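Empty memory slots all the same color: which ones first, and what has to come out of the case?

Posted by Jardine, 2025-12-09
Viewed 2083 times
Tags: desktop, memory, CPU socket, drive cage, cable routing

I am putting an older desktop tower back into service. It came to me without a processor and without memory. The motherboard, one expansion card, the drive cage and the cabling are still in it. I have a matching processor, a cooler and two memory modules of the same size and speed, all bought used from one seller. The modules are the type listed in the service manual for this chassis.

The manual I have is a scan, and the page with the memory population diagram is missing. On other machines I have worked on, the slots came in two colors and you filled the matching color first. On this board they are all black. There is printing next to the slots, but it is very small and partly hidden by the components packed around it.

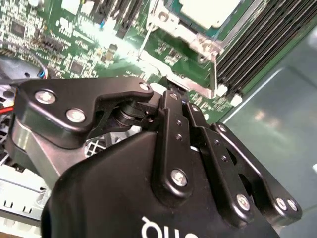
What I can make out of the printing is the word DIMM followed by a number, and the numbers do not run in order from one side to the other. I don't know if the numbering follows the filling order or the physical order.

Things I have done so far:

Unplugged the power cord and held the power button in for ten seconds.
Took off the side panel and laid the case down with the open side up.
Blew out the slots and the area near the socket with a hand bulb.
Looked at the socket contacts with a loupe. I see no bent ones, but I am not certain what a slightly bent one looks like.

The expansion card below the socket has a ribbed cover. I left it seated. The drive cage has a bundle of power and SATA leads running through it and over the bays, and I have not unplugged any of those either.

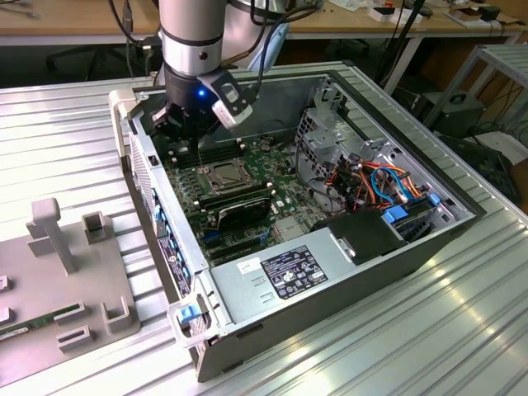

Tower on its side with the panel off. CPU socket and memory slots are empty.

What I need to know:

Which slots do I use for two modules when color gives no hint?
Does the processor go in before the memory, or does it not matter?
Do I need to take out the expansion card or the drive cage to get enough room?

The case has the blue latches for the drive bays, and there is a blue release latch at the lower front corner, so I assume the cage is meant to come out without tools. I would still like to leave it alone if I can. The seller had no record of how the cables were routed originally.

Comments on this post

Skesura: What does the inside of the side panel say? On a lot of office machines the memory diagram is on a sticker there.

Jardine: There is a rectangle of old glue and no sticker.

Sina: Do not power it on with one of the modules half seated to "see what happens." I have a board in a drawer because of that.

Sheena Ritchie
Accepted by the poster
Score 18

Taking these in the order you would do the work, which differs from the order you asked them in.

Processor first. The socket is easier to reach with nothing standing in the memory slots, and you want a clear line of sight to both corners of the package when you lower it. Release the lever, swing the retention frame up, and find the corner mark on the processor and the one on the socket. There are also two notches along the edges of the package on most sockets of this style. If the mark and the notches line up, the processor drops into place under its own weight. Do not slide it to find the position. If it does not sit flat, lift it straight up and look again. Close the frame, then the lever. The lever will feel stiff over the last part of its travel. That is normal for a contact socket.

For the bent contact check, a loupe from straight above is the least useful angle. Put a flashlight low at one side and look along the rows. Good contacts reflect as an even pattern. A bent one shows up as a bright or dark spot that breaks the pattern. Turn the light ninety degrees and repeat, as a contact bent along the row can hide from one direction. If you find one, stop and post a close-up before touching it.

Cooler second, if it clears the memory slots. Many stock coolers do. A large tower cooler may overhang the nearest slot, and then the memory has to go in before the cooler. Hold the cooler in position over the bare socket before you apply any thermal compound and check the gap. Tighten its screws in a diagonal pattern, a few turns each.

Now the memory. Slot color is a convention and manufacturers are free to ignore it. The printed number is more useful. On business desktops where the numbers do not run in sequence across the board, the usual meaning is that the number gives the filling order. You fill 1 and 2 for a pair, and the odd arrangement comes from putting 1 and 2 on separate channels. On boards where the labels are a letter and a number (A1, A2, B1, B2), the letter is the channel, and for two modules it is normally A2 and B2, though some older boards want A1 and B1.

You wrote that yours says DIMM and a plain number out of order. I would put the pair in DIMM1 and DIMM2. If that turns out to be wrong, the likely result is a message at startup or single-channel operation. It will not harm the modules. Confirm it afterward on the memory page of the setup screen, which on most office machines lists each slot and says whether dual channel is active.

To read the printing, take a phone photo with the light coming from the side and enlarge it. This works better than leaning in.

Seating: open the latches, match the notch in the module to the key in the slot, and press at both ends until each latch closes by itself. If the notch is off by a small amount you have the wrong generation of memory, whatever the seller said.

Expansion card: leave it. It is below the socket and does not cover the memory slots. For the first startup, some people prefer a bare board, but if the card was working when the machine was retired I see no reason to disturb it. The exception is a dirty edge connector, and you can deal with that later if the card is not detected.

Drive cage: also leave it for now. Check only that none of the leads can reach a fan once the case is upright. They move when you stand the tower up. Photograph the bundle before you unplug anything from it. SATA data leads are often not labeled at the drive end, and if this machine was set up as a mirror or has a fixed boot order, swapping two of them can cost you an evening.

Comments on this answer

Jardine: The side light worked for the printing. The numbers read 3, 1, 4, 2 going away from the socket. So 1 and 2 are the second and fourth.

Sheena Ritchie: Consistent with filling order. Use those.

Jardine: Modules are in, both latches closed on each. Waiting on thermal compound before I go further. What I had was dried out.

Keritari: For the record, the second and fourth slots counted from the socket is also where A2 and B2 end up on most boards with letters. Different label, same place.

Keritari
Score 3

Agree with the above on the memory. Adding to the part on power and cables.

Before first startup, check that both board power connectors are in: the wide main one and the smaller one for the processor near the socket. When a machine has been stripped for parts, the small one is often pulled out of the way to reach the cooler and then left hanging. Without it the fans may spin and the screen stays blank, and people blame the memory.

Some office towers do not use the standard main connector. If yours does not match a standard supply, don't force it and don't buy an adapter until you know the pinout.

Start with one module in DIMM1. If it posts, shut down, unplug, and add the second. With used parts this saves time, because a failure with one module installed points at fewer things. First startup after a processor change can take much longer than usual and may restart once or twice on its own. Give it three minutes before you decide it is dead.

Replace the coin cell while the case is open. If the machine has been on a shelf since June or longer, assume the cell is weak. You will have to set the clock and the drive mode again. Check the drive mode in particular before you let an existing system disk boot.

Sina
Score 0

Just try the slots until it works. Mine only worked in the two closest to the processor. It was a different brand though, and I don't remember the model.

Comments on this answer

Skesura: This contradicts the labels he read off the board, and two adjacent slots are often on the same channel.

Sina: Worked for me.

Jardine, follow-up

Compound arrived and the cooler is on. It clears the nearest memory slot by the thickness of a module and a little more. The processor power connector was unplugged and tucked behind the cables, as Keritari described. It is connected now.

Setup screen lists both modules, at DIMM1 and DIMM2, and reports dual channel. Drive mode had fallen back to the default and I set it by hand after changing the cell. The expansion card is detected. I did not take out the drive cage. One orange lead from the bundle was resting against the cooler fan after I stood the case up, so it is now held back with a tie.

Thread closed to new answers. Page ID 2113.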